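How to Wash a Quilted Bedspread at Home

A quilted bedspread can go in most home washers if you give it enough room and keep the heat down. Start by reading the care tag. If it says dry clean only, stop there. Otherwise, plan on 41 minutes for the wash and most of an afternoon for drying.
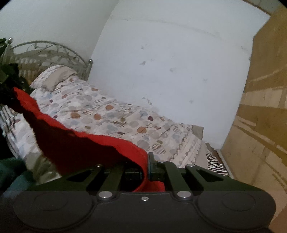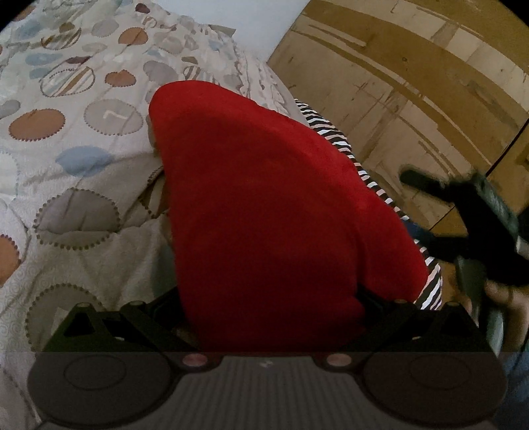 Can you wash a quilted bedspread with the sheets?
It's better to wash it alone. Sheets wrap around the quilt and keep the water from reaching the middle.

What you need
Mild liquid detergent
A large washer, front-loading if possible
2 clean tennis balls for the dryer

Steps

1. Check the seams. Mend any loose stitching first – a small gap can open up in the spin.

2. Test for color. Press a damp white cloth on a dark part of the print. If color comes off, hand wash in a tub of cold water.

3. Load it loosely around the drum. Use half your normal detergent and no fabric softener.

4. Run a gentle cycle in cold water, then add a second rinse. Old soap makes the batting stiff.

5. Lift it out with both arms. Wet batting is heavy and pulls on the stitches.

6. Tumble dry on low with the tennis balls. Stop every half hour, shake it out and turn it over.

7. Lay it flat overnight before you fold it. The middle dries last.

Wash twice a year, more often if pets sleep on it. Between washes, air it outside in the shade.

Lucienne Baudry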